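Chapter 6
Fingers, Brackets and Bolts: Looking After a Two-Finger Gripper

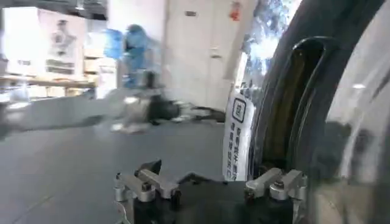
Figure 6.1 The two finger assemblies from the wrist camera, with a bolt head showing on each.

A robot arm costs as much as a decent car and gets most of the attention. The gripper on the end of it costs as much as the car's tires and does all the touching. When a cell stops doing its job, people open the controller cabinet first, look thoughtfully at the lights, and close it again. An hour later somebody checks the fingers.

This chapter starts with the fingers.

By now you have met the Waraletti training cell in Chapters 2 and 4, where we wired it and taught it to move without hitting the fence. We will assume that it still does both. What we have not done is ask what happens to the end of the arm after a few weeks of ordinary work, when the brackets have been bumped, the tips have been dragged over things they were never meant to drag over, and the bolts have been left to their own moral judgement.

Look again at Figure 6.1. The fingers are built up from brackets and blocks, and they face each other across a gap. That gap is the whole business of the gripper. If the two sides close evenly on the centre line, the part comes up where the program expects it. If one side has shifted, the part gets nudged across before it is held, and every position you taught in Chapter 4 is now a polite suggestion.

Built-up fingers have a great deal going for them. You can swap a tip without throwing out the bracket, and you can move a bracket without ordering a new finger. The price is that every joint is a place where something can slip. A finger milled from one lump of metal has no joints to come loose, but when you bend it you get to buy another lump.

What goes wrong, in the order you should look for it

Loose fasteners come first. A finger bolt seldom falls out. It backs off a little, the bracket rocks under load, and the operator reports that the robot is "being weird on Mondays". Take hold of each finger with the power isolated and try to rock it. Any movement you can feel is too much.

Worn or chipped tips come second. Compare left with right. Tips wear unevenly when the part always arrives a bit to one side, so an odd wear pattern is often a message about the feeder.

Dirt comes third, though in some shops it ought to be first. Wipe the gripper before you inspect it. Leonardo Mazza, who ran maintenance at the Skestside plant for 18 years, once traced a month of dropped parts to a label that had wrapped itself neatly around a fingertip. The work order listed 213 drops and two replacement sensors. The sensors had been fine.

The camera comes last, and gets blamed first. A wrist camera that can see both fingers is a gift to the maintainer, as it gives you a fixed view to compare against. Save a still of the closed fingers on the day you set the cell up. Stop the arm before you take it; a picture grabbed on the move will show you mostly streaks.

The setup log

Each cell in this book has a log. It may be a binder or a file, but it must live where the person holding the hex key can reach it. For a gripper, write down:

the finger set fitted, and which side each one goes on
the tightening torque from the maker's sheet
the closed position reading
the cycle count at the last inspection
your name, legibly, even if you are not proud of the work

The Dalisay log used in Exercise 6.2 is a real one with the coffee rings removed. Pay attention to the entry at 412 cycles, where the closed reading changes and the remark column says "fine".

Before you start Section 6.1, isolate the Waraletti cell using the procedure on the inside cover and hang your own tag on the lockout. Bring a rag, the correct hex key and the Zotport finger kit. If the correct hex key is missing, go and find it. The nearly correct one is how bolt heads become round.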